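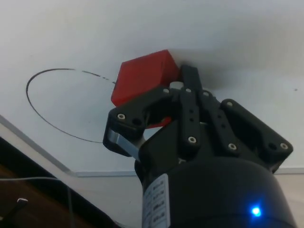
Why does the controller run faster than the planner?

Because they answer different questions. The planner decides where the hand should go in the next second or two, and this answer stays good for a while. The controller decides what the motors should do at this moment, and its answer is old almost at once.

Robot Software, Unit 3: From camera to gripper
Handout prepared by Aivar Tamošiūnaitė
Last changed Jun 14, 2026

Please read this before the lab session. The first half repeats the lecture, the second half is what you will need at the bench.

3.1 The loop

Our software has four processes: camera, perception, planner, controller. They do not call each other directly. Each one writes its result with a time stamp, and the next one reads the newest result it can find. If the newest result is too old, the reader must refuse it. In the October group many students left out this check, and the arm followed positions which were no longer true.

The limit for "too old" is set in the Lungu configuration file. Do not change it to make a warning go away. Find the slow process first.

3.2 What the wrist camera gives you

The wrist camera moves with the gripper, so the fingers stay in its view during the approach. This has a good side and a bad side. The good side is that you can compare the object with the fingers directly, and a small error in the arm calibration matters less. The bad side is that the fingers hide a part of the object when it comes between them. With the red cube, for example, you may see two faces clearly and then only a small piece of red through a gap in the linkage.

A simple colour mask will then give you two regions for one cube. If you take the centre of the biggest region only, your estimate moves a little to one side. If you take the centre of all red pixels, it is better, but one false red spot somewhere else can spoil it. In the lab we use the second method with a limit on distance.

Shadows are another matter. On a white surface the soft grey shadow beside the cube is not red, so the colour mask ignores it, but an edge detector may not. The same is true of lines drawn on the surface. A black ellipse gives strong edges, and where the line is broken it gives many short ones. Mask by colour first and look for edges after.

3.3 Planning the last part

We divide the motion into a free part and a straight part. The free part may take any path without collision. The straight part goes along the axis of the gripper, slowly, and the planner is not allowed to bend it. When the cube stands at an angle to the fingers, correct the wrist rotation before the straight part begins.

3.4 Logs

Every run is saved by Sonlow under a run number. Open run 468 and run 3376 and compare the age of the perception messages near the end of the approach. Write down where they begin to differ - a few lines is enough.

Students at the Trosthorpe site use the same files, but the folder is called Bonberg there.

3.5 To prepare

Read the function that combines the red regions. Decide what it should return when it finds no red at all. Zero is a bad choice, as zero is also a valid position.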